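From: Diễm Bạch
To: allotments-talk
Subject: Re: [allotments-talk] Bulk buying soap, Thursday order

Encarnación Gallardo wrote:

> I've had a price back from Zadholm for the unwrapped soap. If we
> go for 1,000 bars it works out at just under half what we pay in
> the shop, delivery included. They keep for years, they have no
> plastic on them, and the Pratano people swear by them for greasy
> hands after a day on the plots. I need names by Thursday. I think
> we should just go for it. Most of us moan about plastic and then
> do nothing.
>
> They also say a bar lasts twice as long as a bottle of hand wash,
> so the real saving is even bigger.

Encarnación, thanks for doing the legwork. I know what it's like trying to get a straight price out of anyone. I'm still not putting my name down, and I'd like to say why before Thursday comes and goes.

First, "keep for years". Who says? I bought a box of unwrapped bars from Rahimi when they had the shop by the station, and by the second winter the ones at the bottom had cracked right through and smelled of nothing at all. I kept them in a shed, and perhaps that was my own fault, but where do the rest of you think your share is going to live? We'd be splitting this between 55 households at the very best, and last time we tried a group order (the seed potatoes) we started with a long list of keen people and ended with sacks going soft in my hallway.

Second, the twice as long business. I have heard that figure from three different sellers now and have never once seen how they got it. Twice as long as what size of bottle? Used by whom? My two leave a bar sitting in a puddle and it's gone in a week. With a bottle they at least have to press something. I'd believe a figure from somebody who wasn't selling soap.

Third, the plastic. No wrapper on the bar is fine, but how do they arrive? When I asked Zadholm in May what the outer packing was, the answer was that it "varies by order". That could mean a cardboard box or it could mean a great deal of stretch film. Has anyone had a delivery from them and kept a note of what it came in? Not what it says on the website, please.

I did have a look at Dutberg as well, seeing as they're closer. Their price for the same weight is a bit higher but they'll sell in lots of 4 dozen, so nobody is stuck with a mountain of the stuff if they don't like the smell. They do a plain one and a pine one. The pine one is strong. 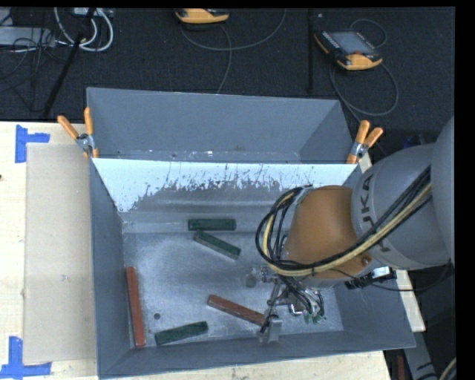
Green and red bars in a grey metal container.

On the money, I did the sums with the Zadholm sheet and I get a total of 2,952 with delivery and tax, which is a fair bit more than the number going round on the list. I think the first quote left the tax off. Could you check that with them in writing? If I've misread it I'll say so here and eat my words. But "just under half" looks to me more like a third off, and a third off something I may end up throwing away isn't much of a bargain.

And I don't think the Pratano lot are much of a guide. They have a proper dry store with shelves and someone there every day. We have a padlocked shed with a gutter that drips down the back wall.

What I would sign up for is a small first order from whoever will sell us one, paid for up front by the people who want it, and then we ask again in six months how many bars are left and what state they're in. If they really do last as long as we're told, I'll happily go in on the big order and carry my share home myself.

Could anyone who has bought unwrapped soap and kept it longer than a year please reply to the list and say where it was kept? Cupboard, shed, garage, whatever. I'm more interested in the bad ones.

Diễm

(The gutter still needs doing, by the way. I've got the bracket but not the ladder.)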